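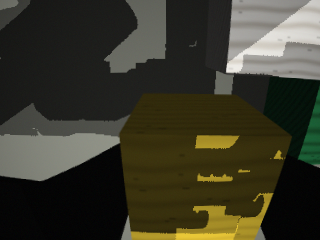

Über uns

Pleltton schreibt Software für Roboterarme, vor allem den Teil, den man auf Messen übersieht: Greifplanung, Kollisionsprüfung, Protokolle. Angefangen haben wir im Mai mit einem Planer namens Gramari, der sehr elegante Wege an der Tischkante vorbei fand. Meistens.

Inzwischen laufen über 422 Testszenen durch unseren Simulator Jorkero. Zwei Arme, ein Tisch, ein Becher, bunte Klötze. Glamour gibt es in anderen Branchen.

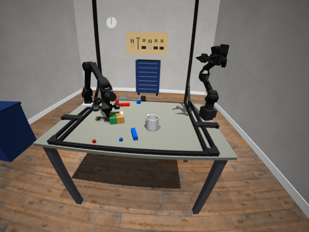 Bei Bråten heißt es dazu, der Planer sei angenehm langweilig, nur die Fehlermeldungen läsen sich wie Steuerbescheide. Daran arbeiten wir, Version 23 duzt bereits.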